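Home Essays Letters Archive About Subscribe

In Praise of the Made Bed

By Angelica Abella
27 August 2024

My grandmother in Brarkavley made her bed before she put the kettle on, and she made it the same way until she was too frail to lift the corners. I thought this was the dullest habit a person could have. I was a teenager, I slept under a heap, and I had a whole argument ready about how pointless it was to tidy something you were going to mess up again that night. I've come all the way around since then, and I'd like to make the case for it with the zeal of a convert!

It takes me five minutes if I do it well, less if I just pull things straight. For that I get a room that looks finished. Every other chore in my house is either hidden when it's done (who admires a clean drain?) or undone within the hour by somebody making toast. The bed stays made all day. I walk past the door with a basket of washing, I glance in, and there it is, flat and calm and ready for me.

And please, let's talk about bedspreads. I mean the real ones, with a bit of weight to them, that cover the pillows and hang down at the sides. When I moved to Gavville you could hardly find one in the shops. It was all plain duvets in the color of wet sand. I have nothing against a duvet in November, but a duvet alone always looks to me like a bed in its underwear. A bedspread dresses it.

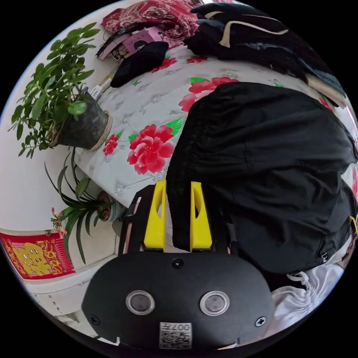 I'd go further and say it ought to have flowers on it. Big ones! We've talked ourselves into thinking that a restful bedroom must be a blank one, and I don't believe it for a second. I slept for years in a room where everything was off-white and I was no more rested than I am now. What I was, mostly, was bored, and scared of coffee. A good loud print is cheerful when you wake up, it forgives a small stain, and it lets you stop worrying about whether the lamp matches, because nothing is going to match and the lamp can do what it likes.

My neighbor Hamish Quinlan disagrees with nearly all of this. He says a bed should be left open to air, and that covering it up first thing traps the damp. He's got a point, and I've changed my ways a little on account of it. I now throw everything back, open the window, have my breakfast, and come back 20 minutes later to do the making. So it's an aired bed and a made one. Hamish still leaves his open until evening and I still think it looks sad, but we've agreed to stay friends.

The other complaint I hear is that it's one more rule in a day full of rules, and I do understand that. If you have small children or a night shift, or you're just worn out, leave it – the bed will not report you. I'd never want anyone to feel judged over a blanket. My own sister makes hers on Sundays and holidays and is a far better person than I am.

But if you've never tried it, or you gave it up the day you left home, have another go for a couple of weeks. Dig out whatever cover your aunt gave you that you thought was too much. Mine came from a market stall in Galang, cost 45 with the shams thrown in, and has been washed so often that the stitching has gone soft as a handkerchief. I'm 59 and I still give it a pat when I've smoothed out the last wrinkle.

Recent essays
The Long Way Home from Likeck
Why I Still Write Shopping Lists on Envelopes
A Good Word for Lukewarm Soup
Curtains, and the People Who Never Close Them
Letters: Your Replies on Ironing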